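Let My Phone Be Old

I missed a meetup in March over an app update, and I have been a little bit mad about it ever since. So let me get this off my chest.

The game is Purnar. If you've never played it, you walk around your town and claim lanterns, which are mostly murals and fountains and weird little plaques, and you link them together with other people on your side. I've been playing it for years. I am not good at it. My area is Wistmont, where we have one decent park and a whole lot of church signs, and I know every single one of them by its in-game name and almost none by its real one.

Anyway. The night before the meetup, my phone updated Purnar by itself while it was charging, and in the morning the game told me my device was no longer supported. That was the whole message. There was a button that said OK. I pressed OK (what else was I going to do?) and the app closed. I pressed it maybe ten more times over breakfast, as if it might change its mind.

My phone was not broken. It played the old version fine on Friday night. It was slow to load the map, sure, and if I had music going it got warm enough to feel through my pocket, but I'd made my peace with that. I would have kept making my peace with that for another couple of years. I was never asked.

I think this is a lousy way to treat people, and I think we've all gotten way too used to it.

I do get the other side. I've read enough forum threads to know the arguments by heart. Every old phone a company supports is a phone somebody has to test on. New graphics stuff doesn't run on old chips. The store has its own rules about which system versions you can target, and small studios don't get a vote. Fine, all of it! I'm not asking for a game to run on a toaster forever. What I want is for them to tell me ahead of time, and then leave me with something that works.

Telling me ahead of time is so easy. The game already sends me a notification every time somebody sneezes near one of my lanterns. It can send me one that says "your phone stops working with Purnar in 3 months." I'd have grumbled and started saving up. As it was, I had a 205-day streak going and it ended on a gray box with an OK button. Yes, I know it's only a streak. I still walked out in sleet for some of those days.

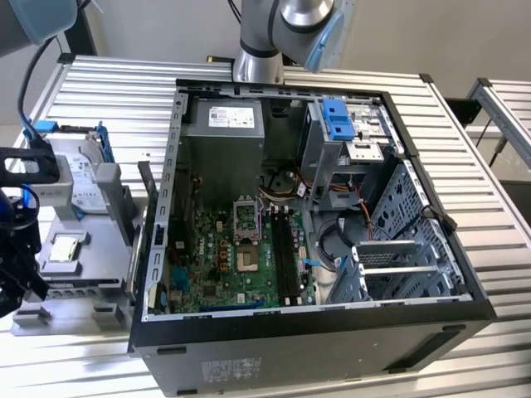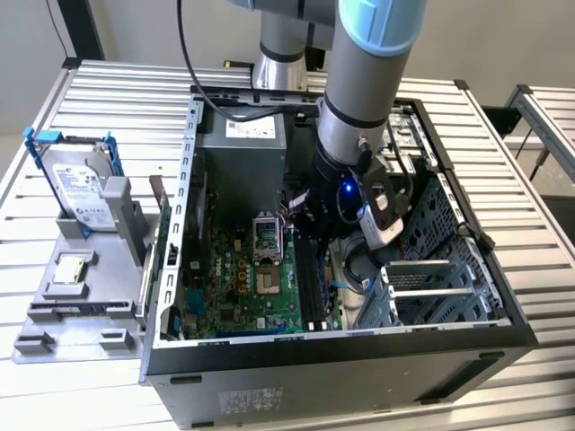
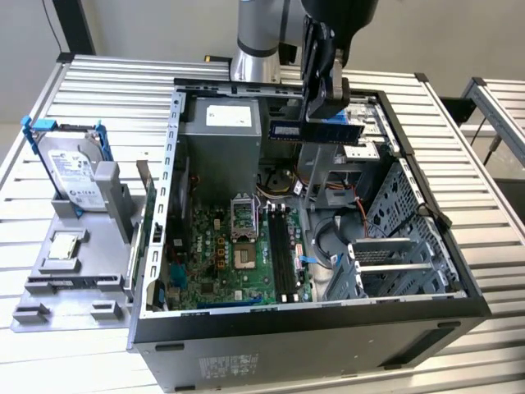

4 min read

The second part is harder, the leaving-me-with-something part, but it's been done. I used to play a card battler called Herus, and when they moved to their new engine they kept a light version going. No animations, flat backgrounds, tiny download. You could see your cards and play your matches, and that was it. Plenty of people with brand-new phones ended up preferring it because it didn't eat the battery! I know I stuck with it long after I could have switched.

Would a light Purnar be ugly? Probably. I don't care. I play that game staring at a little dot on a gray map, half the time with sun on the screen so I can't see anything anyway. The glowing fog they added last year is very pretty and I turned it off in the first hour.

The usual answer is "just buy a new phone," and it's always typed by someone who gets a new phone every fall. The cheapest one on the supported list when I looked was 300 dollars. That's a real amount of money for a free game. It's also a real amount of money for a person whose current phone still makes calls, takes pictures, runs the bank app and finds the bus. I opened the back of mine once to swap the battery, with a kit that came with a Phillips screwdriver I still use for everything, and it took me an entire evening and I was so proud of myself. I wasn't going to throw that phone in a drawer over fog.

And there's a thing about walking games in particular that the people who make them should think about. They're local. If you lose a handful of players in a big city, you might not notice. Our group chat has some 100 people in it on paper, but the ones who show up in bad weather fit in a booth at the diner. When a couple of those drop out, the game gets worse for everybody left — fewer links, fewer reasons to go out, nobody to rescue the far end of the park when the other side comes through.

I did get back in, eventually. My sister upgraded and handed me her old one, and it's just new enough. I logged in, everything was still there except the streak, and I went straight out and took back the fountain. It felt great. It also took me until summer, and if she hadn't happened to want a better camera, I'd be done with Purnar for good and the studio would never know why.

I wrote to support about it, by the way. I got a form reply telling me to clear my cache. So I wrote again, a bit more politely than I felt, and asked for just the one change: a warning, inside the game, before the door closes. They marked that one as resolved.

I've opened a third ticket. My sister's old phone is already two down from the bottom of the supported list, and I check it every time there's an update now, standing in the kitchen with my shoes on before I go out.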